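Chapter 7
Surface Finishes in Small Rooms

Learning goals
After reading this chapter you should be able to define bond, joint and substrate; work out the number of tiles needed for a plain wall; and state how joint color changes the way a tiled surface is read.

7.1 Why finishes are treated separately

In the earlier chapters a wall was treated as a structure. It carried load, held back heat and kept out water. A finish does little of the first two. It is the thin outer layer that takes wear, splashes and cleaning, and it is replaced more often than anything behind it. For this reason the finish is given its own line in a building schedule, with its own order date and its own allowance for waste.

The Istholm apartments, used as the worked case in Part Two, show the effect of leaving this line out. The kitchens were drawn with a finish thickness of zero. Once adhesive and tile were added, the window trim on 5 units sat behind the face of the wall. The trim was packed out in March, and the schedule in Appendix C is the corrected one, marked 12/02/2026.

7.2 Terms

The substrate is the surface to which the finish is fixed. The joint is the gap between two units, and grout is the material that fills it. The bond is the pattern in which the units are laid. In stack bond all joints line up in both directions. In running bond each row is shifted against the row below, so that the upright joints are broken. Subway tile is most often laid in running bond, a habit taken over from brickwork.

7.3 Joint color

A joint close in color to the tile makes the wall read as one sheet. A joint darker than the tile makes each unit stand out and shows the bond plainly. It also shows error. A row that drifts out of level is easy to miss under pale grout and hard to miss under dark grout — a point to settle with the client before the order is placed.
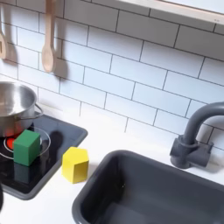 Running bond in white with thin dark joints, on a play kitchen.

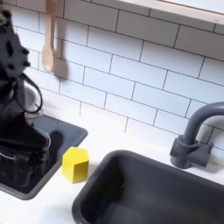 7.4 Estimating quantity

Take the area of the wall, subtract openings, and divide by the area of one unit including its share of the joint. The Valudska kitchen in Exercise 7 needs 937 units before waste. Cut pieces at the ends of rows are counted as whole units, as the offcut can seldom be used again in running bond. Spare units should come from the same batch as the rest. Small changes in shade between batches are normal, and they are most visible on plain colors under side light.

The Soliman and Pleveck houses are compared in the next section. Both have kitchen walls with units 300 mm long, but the row shift differs, and so does the number of cuts.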